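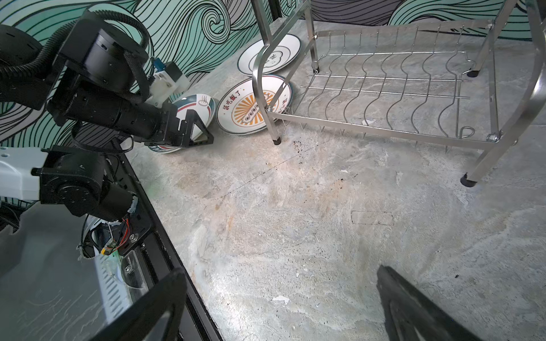 When does the Cuevas reservoir start releasing water again? The first release is set for July, once the new outlet gate at the dam has been signed off.

2018-06-15

Water users below Cuevas dam will get their summer releases later than usual this year. The river office at Trultico confirmed the change this morning – gate work ran over by 13 days after a seal failed its pressure check.

Level at the dam is 104 metres, well inside the normal band for June. No shortage expected. Farms on the Mevon canal keep their full share but will take it over a shorter season, five turns instead of six.

Flows in the river Usura stay at the winter minimum until the gate opens. After that they go up in steps over 22 hours, so anyone with pumps, boats or livestock near the bank should move them beforehand. Sirens will sound at the lower weir before each step. Footbridge below the weir shut while levels are rising.

The office looks after the dam, two smaller reservoirs upstream and the Mevon canal down to the county line. It also runs the fish ladder, which stays open thoughout.

Canal users who want to swap turns need to put it in writing to the Trultico office before the end of the month. Forms at the front desk or by post. Late requests go to the back of the list.

Boat ramp on the east shore still open, west ramp closed for resurfacing. Camping not affected.

Exact release date to follow once the inspectors report is in. Next update on the office noticeboard and the recorded phone line.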